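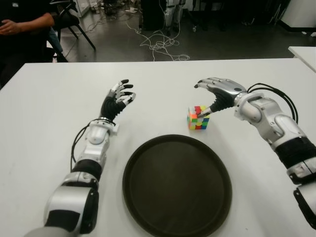 Puzzle cube and round tray at the white table.

19 Dec 2021
By Tín Ninh

Drirside Football Supporters Association
Minutes of the regular meeting

The president opened the meeting at the usual time. There was a quorum. Apologies were received from the newsletter editor and from the junior varsity parents' representative. Minutes taken by Tín Ninh.

Minutes of the last meeting

Read and approved with one correction. The item on the scoreboard should say that the school district is paying for the new control board and that the association is paying for the cover. The last minutes had it the other way around. The secretary has changed the copy in the binder and will change the one online.

Matters arising

The lost property from the last home game has been handed in to the school office. It includes a child's blue coat and a seat cushion with the Tistden logo on it. The office will keep everything until the end of winter break.

The visiting team's locker room now has working hooks.

The letter to the city on street parking along the north side of the stadium has been sent. No reply so far. The president will call if there is nothing by the next meeting.

Radio coverage

The president reported on his talk with the station manager. The station carried every home game this season and the road game at Brodadano. It did not carry the other road games. The station manager says the cost of the phone line and the second announcer is the problem, and that the station would look at carrying the full schedule if the association sold the sponsor spots for the road games itself.

There was a long discussion. Several members said the older fans who cannot travel depend on the radio and that the online stream has been poor, with the picture freezing and the sound well behind the play. A member who works at the stream's end of things said the stream will not get better until the press box has its own connection and does not share with the ticket gate.

Another member asked why the announcers spend so much of the pregame on Tistden. He said that in the week of the Brodadano game the pregame show gave our team a few minutes at the end and got the name of our starting center wrong. Others agreed the pregame show could be better but did not want to raise it while asking the station for more games. The president said he would pass on a pronunciation sheet before next season and leave it at that.

Moved and seconded that the association try to sell the road game spots for next season, with a report at the February meeting before anything is signed. Carried. The sponsorship group will draw up a price list. It was agreed that current sign sponsors get first refusal.

Bus to the semifinal

The travel coordinator reported on the trip to Tistden for the semifinal. We ran 4 buses with Gourlay, the same company as last year. All of them were full. One left the school late after a mix-up over the pickup point, and the people on it missed the opening kickoff and our first touchdown. Gourlay has apologized and taken the late bus off the invoice at half price. The coordinator thought this was fair and recommended using them again. A member who was on the late bus did not think it was fair but did not have another company to suggest.

For next year:

Pickup will be in the back lot by the weight room only. The front circle will not be used.
Names will be checked off against a printed list at the bus door.
Anyone who wants to ride home with family has to tell the bus captain before the end of the third quarter.
No noisemakers on the bus. Cowbells go in the luggage bay.

There was some talk about whether students should have their own bus. The coordinator said the school would need to supply a staff member to ride on it. Left for the principal to answer.

Attendance and gate

The gate report for the season was passed around. The best crowd was 3,803, for the Brodadano game. The homecoming crowd was 3,225. A member asked why homecoming was lower than Brodadano when it used to be the other way. The gate manager said it rained from noon on homecoming, and also that Brodadano brings a big crowd of its own and filled the visitors' side down to the track fence.

It was noted that the line at the south gate was still backed up to the street at kickoff for the Brodadano game. The gate manager wants a third ticket scanner and another person to check bags. The athletic department has one scanner that is used for basketball and may be able to lend it. The gate manager will ask.

Season ticket holders have complained that their own lane was closed for the last two home games. The gate manager said he was short of people. He will keep the lane open next season and close one of the general lanes if he has to.

All-league team

The president read out the names of our players picked for the all-league team. The full list is on the board in the field house. Members were pleased for the players but there was strong feeling that the defense was overlooked. Our defense gave up fewer points than any other in the league, and only the middle linebacker was picked. The coach, who was present for this item, said that the coaches vote, that no coach may vote for his own players, and that he has no complaint about the result. He said he would sooner talk about it with his players than in the newspaper.

A member proposed that the association write to the league about the way votes are taken. There was no second. A different member suggested that our own banquet program print the defensive numbers in full. Agreed. The statistics volunteer will supply them.

Banquet

The banquet will be held in the school cafeteria in February, on a date to be fixed once the wrestling schedule is known. The cafeteria can be used at no charge if we clean up. Barbecue and a pasta dish have been priced. The vote was for barbecue, with the pasta as the meatless choice.

The slide show ran too long last time. It will be kept to the length of two songs. Families should send photos to the banquet group by the end of winter break, and photos sent after that will not be used. Each senior gets a framed jersey print. There are 22 seniors this year, and the frame shop wants the order well ahead. The banquet group will place the order this week.

The coach asked that awards be given before the meal is cleared so that families with small children can see them. Agreed.

Concessions

The popcorn machine needs a new kettle. The concessions manager has found one and was given approval to buy it. The hot dog roller will be kept another year.

The concessions manager reported that the stand ran out of hot chocolate at halftime in each of the last two home games. She has asked for a second urn. One member has an urn at his church which may be borrowed. If it cannot be, the manager can buy one out of the stand's own takings.

Card payments worked well apart from the homecoming game, when the reader lost its signal in the rain. Cash will still be taken.

Field and equipment

The sideline benches on the home side need repainting. A work morning will be set once the weather allows. Paint is already in the storage shed, but someone should check that it did not freeze.

The pylons used this season were borrowed from the middle school and have gone back. The coach would like our own set. Approved.

The down marker has a loose handle. The chain crew says it can be fixed.

Other business

A member asked if the association has a view on moving the Tistden game to the opening week of the season, as has been talked about on the fan page. The president said the schedule is set by the league and he has heard nothing official. The coach had left by this point. The question will be put to the athletic director.

The hats with the old logo will be sold off at the basketball games at half price. Any left after that go to the youth league.

Members are reminded to turn in their stadium keys. Two are still out.

The meeting was adjourned. The next meeting is in February in the same room, and the date will be posted on the field house door.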